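Call for participants: home and shop chores study

Perine is looking for people who stock shelves, clear tables or put away groceries, at work or at home, to help us find out which of those chores a machine can take over yet. You don't need a technical background. 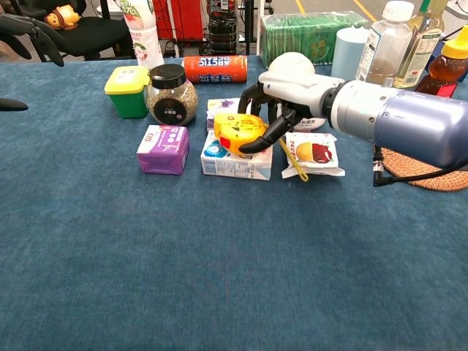 Most chores go wrong at the small steps. Sorting mixed goods means dealing with lids, packets and odd shapes – even a tape measure like the one held over the cartons, with its yellow strap hanging down, takes a different grip from a bottle. You will do the same sorting jobs by hand, then watch a robot try them and mark where you would step in.

Sessions last two hours and are held on Tuesday evenings, starting in May. We have 112 places. Parking is free.

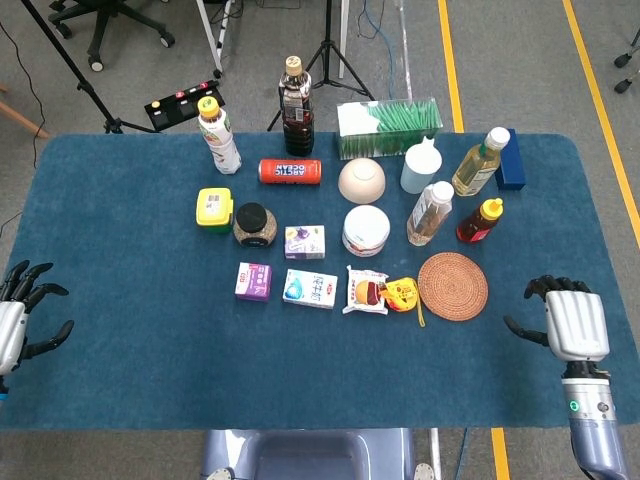
Perine Notices, Issue 278, p. 3

Participants must be 18 or older and able to stand for most of a session. Shop-floor experience is welcome – tell us what you handled and for how long. Travel costs are paid on the day.

To apply, write to Tamsin Oyelaran at the Perine front desk with your name, a phone number and the chore you would hand over first.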